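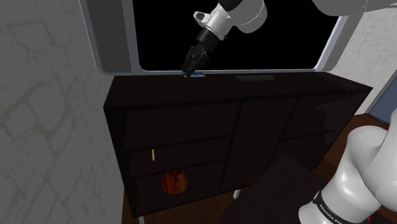
A reader wrote in after my last post to ask whether a policy trained on simulated cabinets is worth anyone's evening, given how tidy those virtual rooms tend to be. Fair question, and after two weeks with the Clastton task suite my answer is a happy yes (with a couple of grumbles, which I'll get to).

Clastton is a set of tabletop and furniture tasks for a simulated Franka arm, and it comes with a training method the authors call Uniyal. The idea is easy to like. You give it a small pile of demonstrations, it cuts each one up wherever the gripper opens or closes, and then it learns the pieces separately before stitching them back together. I fed it 308 demonstrations and let it run overnight on one graphics card. By breakfast I had something that could go for a small flat object on top of a cabinet and close its fingers on it, and I may have cheered a little!

What I enjoyed most is how much the suite varies the surroundings. Wall textures change, furniture gets swapped, and dark cabinets turn up against dark openings where a black gripper is really hard to pick out. My old baseline, trained on the Evdale set, fell apart on that sort of thing. Uniyal kept its head. Over 551 test runs it dropped far fewer objects, and the misses were mostly near the back edge of a surface, where the arm has to reach.

Now the grumbles. Drawers are still weak. The policy will happily line up with a handle and then pull at a bad angle, over and over, and the default settings never tell it to back off. The docs are thin too: I lost a Sunday to a config option that was renamed in the code and left alone in the manual. And if you want to use the Ullska viewer to replay runs, install it first, before the simulator, or the two will fight over library versions.

Still, I've kept it on my machine and I'm recording more drawer demonstrations tonight, with slower pulls this time.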